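3.2 Storage of small items on the work surface

Households in the Brillham sample kept more loose items on tables and counters than in drawers. Of the 2770 items logged, 675 had no fixed place at all, and 330 of these were long, thin objects such as dowels, spoons, rolling pins and skewers. Such items roll when set down on a flat top, and participants tended to park them on whatever was nearby — a tray, a dish towel, a wire rack.

Wire racks were coded as one group, whatever they had been sold for. We noted the outline of the rack, whether the wire was straight or kinked into notches, and whether the leg tips were bare or capped. Figure 4 shows a black wire rack with light blue rubber end caps and a wooden dowel lying across it.

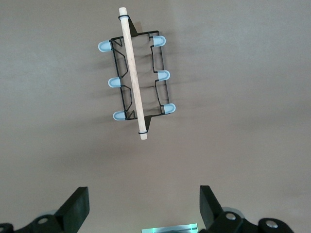

Figure 4. Wire rack and dowel on a gray tabletop. A black band sits near each end of the dowel.

Capped and bare legs were kept apart in the coding because several participants in the Kalo interviews brought up scratched tabletops. Sayaka Hoshino coded the full set, and a second coder repeated 517 of the entries. Most of the disagreements concerned items that lay partly on a rack and partly past its edge. We settled these by counting an item as "on the rack" if it crossed at least one of the bars, even when both ends stuck out. Items that only leaned against a rack were moved to the "loose" group, together with those found beside it.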